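演讲笔记,4月11日,Keltulau 宿舍管理交流会

题目:小柜子的上面和里面

(先把水喝好再上台。上次讲到一半嗓子没有声音了。)

(话筒如果是手拿的,翻页请前排的人帮忙。)

## 开始

大家上午好。我的中文是二十多岁以后学的,所以今天我会讲得慢一点,有的词可能用得不准。如果哪一句听不懂,请马上举手,不用等到最后。

我在 Sitmont 公寓做房间管理。我们的楼里有 44 间房,住的人有学生,有短期工作的人,也有来看病人的家属。住得短的住几个晚上,住得长的从 11 月一直住到第二年的夏天。房间都不大,每间有一张床、一把椅子、一个衣柜,还有一个小柜子,带抽屉的那种,放在床头。

今天我只讲这个小柜子。

(这里可能有人笑。等一下,不要急。)

主办的人请我讲“房间整理的整体方案”,我考虑了很久,觉得整体方案我讲不好。小柜子我是真的了解的。我擦过它,搬过它,修过它的抽屉,也为它和同事吵过架。

## 为什么是小柜子

人回到房间,手里总是拿着东西。钥匙,手机,一瓶水,路上买的吃的。衣柜要走过去打开,桌子有的房间没有。小柜子就在床的旁边,高度正好,手一伸就放下了。

放下以后,人就躺下了。这个动作我自己每天也做,所以我没有资格批评别人。

过了一个晚上,上面有瓶子。过了两个晚上,有瓶子,有包装袋。以后每一样东西都觉得自己不是第一个来的,就安心地住下来了。(这句话如果大家没有反应,就跳过去,不要解释。)

我们最早用的整理要求,写的是“保持台面清洁”。六个字,贴在每个房间的门后面。我问过新来的同事这六个字是什么意思。一个同事理解成用湿布擦,另一个理解成上面什么都不能有,第三个认为只要没有灰就可以。他们都做得很认真,做出来的结果完全不一样。

所以后来我改了讲法。我在培训的时候先给大家看柜子,再说话。

(翻页)
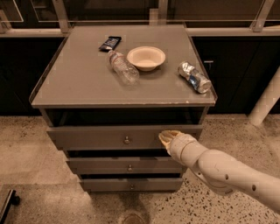 Finn Diekmann 读了我发给他的讲稿以后写信说,这样的台面在他那里根本不算乱,他的标准是“还能放下一杯茶,就先不要管它”。他认为我们整理得太勤快,住的人会觉得房间不是自己的。

我把这个意见带来了,因为它值得讨论。(看一下大家的表情。如果有人点头,请那个人说两句。)

我同意他的一半。住的人在的时候,柜子上的东西是他的,我们不应该随便动。一个包装袋,在我看是垃圾,在他看可能里面还有半块,他晚上要吃的。我犯过这样的错误。我扔掉过一张小纸,上面是客人的妈妈写的电话号码。那天我在垃圾袋里找了很久,找到了,纸上沾了酸奶。客人没有生气,这让我更难过。

但是另一半我不同意。退房以后的柜子,或者公共休息间里的柜子,没有主人在旁边。那里的瓶子今天不拿走,明天旁边就会多一个。“还能放一杯茶”的标准在那里不适用。

所以我们把情况分开:

- 有人住的房间:不拿走,不打开抽屉。可以问。
- 已经退房的房间:上面和里面都要处理完。
- 公共的地方:每天处理一次,在早饭以后。

第一条里面的“可以问”,我想多说一句。怎么问很重要。我以前问“这个你还要吗”,大部分人听了会紧张,马上说不要不要,然后自己拿去扔。后来我改成问“这个我可以帮你带下去吗”,感觉轻松很多。中文的老师告诉我,两句话意思差不多,但是听起来不一样。我想大家比我更懂这一点。

## 先看,再动手

(这一段讲慢一点,是今天最实用的一段。)

新同事最常见的做法,是左手拿垃圾袋,右手把台面上所有的东西一起推进去。很快,声音也很大。我理解,因为每间房的时间很紧。Stöcker 给我们做过一次流程表,台面这一项和擦灰算在一起,没有单独的时间。

推进去有几个麻烦。瓶子里可能还有水,水流到袋子里,袋子漏,走廊的地毯就有一条线。还有,瓶子、罐子和纸做的东西混在一起,到了楼下要重新分,分的人是我们自己的同事,在地下室,灯光也不好。

所以我要求先站着看一下。不用很久,一次呼吸的时间就够。看什么呢?看有什么材料,看瓶子的盖子在不在,看碗是不是空的。

然后是顺序。我的习惯是这样:

1. 先拿会滚的。瓶子、罐子躺着的时候,碰一下柜子就会动。
2. 再拿碗和杯子,要平着拿,不要从边上捏。
3. 软的包装袋最后拿,它最轻,也最容易掉到柜子后面去。

第三条是有争论的。包装袋如果最后拿,有时候开窗,风一吹,它自己就走了。所以有的同事先拿它。我没有坚持。在我的班里,第一条是一定要做的,后面两条可以商量。

我曾经请同事们安静地做一遍,一句话也不说,别人在旁边看。大家都觉得不好意思,可是看出了很多问题。比如有一个同事每次都把抽屉先拉开,再收拾上面。我问他原因,他想了想,说家里的妈妈就是这样做的。

(翻页)

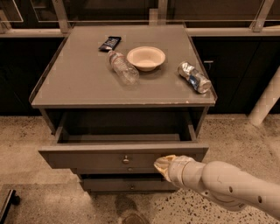

有人在培训以后留了一张纸条给我,写的是:抽屉拉开着收拾上面,东西掉下来正好掉进抽屉里,比掉到地上还难找,为什么不规定先关上?

我没有马上规定。我先自己试了几天。纸条说得对,小的东西会掉进去,特别是瓶盖和糖纸。但是抽屉打开也有一个好处:你不会忘记检查它。我们过去收到的“我有东西忘在房间”的电话,大部分和抽屉有关。充电线,眼镜,药,还有一次是一副假牙。(假牙的故事不要讲得太长。客人是一位很有礼貌的先生,邮寄的时候我们包了很多层。到这里就可以了。)

最后我们决定了一个中间的办法。上面收拾的时候,抽屉关上。上面干净了,再从下往上一个一个拉开检查,检查完就推回去。从下往上,是因为从上面开始的话,上面的抽屉挡住下面的,你要来回推两次。修家具的人开柜子也是从下面开始,我是跟他们学的。

这里请大家做一个小练习。

**练习(和旁边的人一起):**
想一想你们单位的房间,最后一次在抽屉里发现别人的东西,是什么东西,后来怎么处理的。每个人说一样就好。

(给大家 7 分钟。走下去听一听,不要站在台上看手机。)

(请两三个人分享。如果没有人愿意说,就讲眼镜的那件事。)

## 关于分类

我们的推车上原来只有一个大袋子。现在是一个大袋子和两个小桶。桶是 Jeltbridge 旧仓库不要的,颜色不好看,但是把手很结实。

一个桶放瓶子和罐子。一个桶放干净的纸类。大袋子放剩下的所有东西。

看起来很简单。困难的是中间的那些东西。纸碗如果装过有油的汤,能不能放进纸类的桶?我们那里的回答是不能。如果只装过饼干呢?可以。那么你怎么知道装过什么?看一看,用手指摸一下里面。摸起来滑的,就放大袋子。我知道这个方法不科学,可是大家都会做。

零食的包装袋,里面常常有一层亮亮的东西,不要放进纸类。很多人放错,我自己也放错过。

罐子被捏扁了,还是罐子。有的新同事看到很扁的罐子就扔到大袋子里,觉得它已经“坏了”。没有关系,它可以和别的罐子放在一起。只是捏扁的地方有时候有尖的角,手套要戴。

瓶子我们的要求是:倒空,盖子拧回去。别的楼要求盖子分开放。请按照你们当地收垃圾的单位的要求做,不要按照我的。

(有一次我讲了 Sitmont 的做法,别的楼的人回去照着做了,结果收垃圾的人不收。所以这句话一定要讲。)

我们算过一个月的袋子。改变以前,每个月大概要用约 100 个大袋子,改变以后少用了 12 个。数字不大,我不想夸张。可是地下室的同事告诉我,她现在可以按时吃午饭了。对我来说,这个比较重要。

## 抽屉里面

现在讲里面。这部分比较短。

退房以后,抽屉应该是空的,而且要看得到底。我说的“看得到底”是真的要拉到能看见最里面的那个角。只拉开一点点,用手伸进去摸,这是最多人做的,也是最多出问题的。后面的角有阴影,手也不一定够得到。薄的东西,比如一张卡或者一张照片,会贴在最后面的板上。 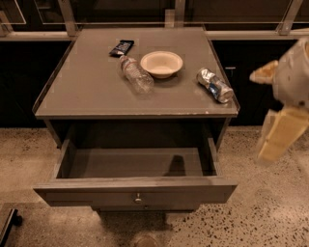 拉出来以后,我要求大家做三个小动作:看左边的角,看右边的角,然后用干布从后往前擦一次。布从后往前走,头发和面包的碎屑就到了前面,容易拿走。从前往后擦,你只是把它们藏起来了。

不要用很湿的布。我们有一批柜子,抽屉的底是薄板,以前的同事每天用湿布擦,过了一个冬天,底板就弯了,像一条小船。抽屉推不进去,客人用脚推,把前面的板也推松了。修一个抽屉的时间,可以收拾好几个房间。

拉手也要看。圆的小拉手最容易松,因为每个人都会顺手转它。我坐在床边等人的时候,自己也会转。每次检查的时候用手指试一下,如果它会转,就拿螺丝刀从里面拧紧。螺丝刀放在推车的侧面口袋里,用绳子绑着。(绳子的事情:因为螺丝刀以前总是不见。这里不用说是谁拿的。)

还有台面的前边。用得久的柜子,前边和角上常常有小的掉漆,白白的一点一点。新同事有时候以为是脏,用硬的海绵一直擦,越擦越大。我的方法是先用指甲轻轻碰一下。如果有一个小坑,就是掉漆,不要再擦。如果是平的而且能刮掉,可能是牙膏或者是糖。

牙膏在床头柜上。是的,很多。我到现在也不知道为什么。

## 留下什么

收拾完以后,柜子上面应该放什么?这个问题我们讨论了好几次会,比别的问题都长。

以前我们放:欢迎卡,一瓶水,一个倒扣的杯子,遥控器,还有一张介绍早饭的纸。客人进来的时候,台面已经满了。他自己的东西放在哪里呢?放在我们的东西上面。

后来我建议全部拿走。同事们不同意,说空空的看起来像没有准备好。有一位住了很久的客人也说,她喜欢有一瓶水,因为晚上到的时候楼下的商店关门了。

现在我们放一瓶水,立着,放在靠墙的那一边。早饭的纸放在第一个抽屉里……不对,这里要更正,我们试过放在抽屉里,没有人看见,然后大家都到前台来问早饭几点。现在它在门的旁边,和钥匙挂在一起。

(这个错误可以讲出来,大家会觉得放松。)

台面的前面一半一定要空着。我把这个叫做“手的地方”。中文里可能没有这种说法,但是我的同事们都听懂了,现在他们也这样说。你躺在床上,关了灯,手伸出去,要能碰到一个空的平面。眼镜放上去,不会碰倒瓶子。

## 小垃圾桶

差一点忘记这个。如果大家回去只改一件事,我建议改这一件:把垃圾桶从门口移到床的旁边,在柜子的侧面,手够得到的距离。

我们原来的垃圾桶在门后面,很整齐,看不见,也没有人用。我们在一层楼先试了移动,包装袋和纸巾从台面上少了很多。瓶子没有少。瓶子的问题我还没有解决。大家好像觉得瓶子和垃圾是不同的东西,瓶子应该留着,也许明天会再装水。我也有一个这样的瓶子,在我自己的柜子上,已经放了很久。

如果你们那里有好的办法,请在休息的时候告诉我,或者写在签到的纸的背面。

## 可能会被问到的

(准备好,但是不要主动讲。)

**时间不够怎么办?**
先处理退房的房间,公共的地方可以晚一点。不要所有的房间都做一半。

**客人不喜欢我们提醒怎么办?**
不要写纸条放在柜子上。纸条也是一个东西,它也会留在那里。见面的时候说,或者不说。

**有没有必要换带玻璃板的柜子?**
看预算。玻璃好擦,但是手印很清楚,放杯子的声音也大。半夜的时候隔壁会听见。

**抽屉要几个?**
我没有固定的答案。短住的客人一般只用最上面的。长住的客人会都用上,而且最下面的那个常常放吃的,检查的时候请弯下腰看。

**流程表可以拿吗?**
可以。我带了打印的,在门口的桌子上。上面的中文请一位同事改过,如果还有错,是我后来又加了几行。

(最后感谢主办的人和 Keltulau 的厨房,今天的面包很好吃。请大家离开的时候把杯子带到走廊的架子上。)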